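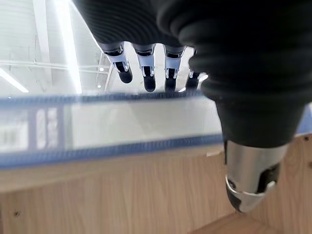 Does the person wearing the glove feel anything when the fingers touch, or are they going by eye the whole time? That was Lejla Yordanov, under my last post, and it's such a good question that I'm giving it a whole thread instead of a two-line answer. Get a cup of tea, I do go on.

Short version: on our setup, no, you feel nothing. You wear a glove, the hand copies your fingers, and your own fingertips are pinching air. Your eyes do all the work, and for the first week your brain complains about it constantly.

Longer version. When I started in August I squeezed much too hard, because in real life you squeeze until something pushes back, and nothing was ever going to push back. Gill sat beside me and kept saying "softer, softer" like she was teaching me to hold a baby bird.

What helped me most was watching the thumb. Four fingers in a row look very busy and your eye goes straight to them, but they mostly do the same thing together. The thumb comes in from its own side, and if it's badly placed the whole grasp is going to be bad, however nicely the fingers close.

So now my little routine is: hand open and curved, fingers pointing down, stop. Check the thumb. Then close. That stop feels silly when you're doing it (you'd never pause like that picking up your own mug!) but the recordings come out so much cleaner for it.

We aim for 20 good demonstrations in a sitting and then swap people. I used to push on past that, and my last few were always sloppy, with the wrist drooping and everything a bit rushed. The robot learns from whatever you give it, tired wrist included, so please do swap.

Someone will ask, so: we passed 998 kept demonstrations on this task on 13/09/2024, and yes, I did want to stay and do two more. I was sent home. Sokham does not believe in round numbers, apparently.

"Kept" is doing some work in that sentence. We throw plenty away. If I fumble and recover smoothly, it stays in, and I'm rather fond of those. If I fumble and then sit there for five seconds muttering, out it goes.

Also, Lejla, there are gloves that buzz or press on your fingertips. I tried one for an afternoon and liked it more than I expected to, though my hand was very warm by the end. I'd love to hear from anybody who's used one for months.

More on wrists tomorrow, I have a lot of feelings about wrists.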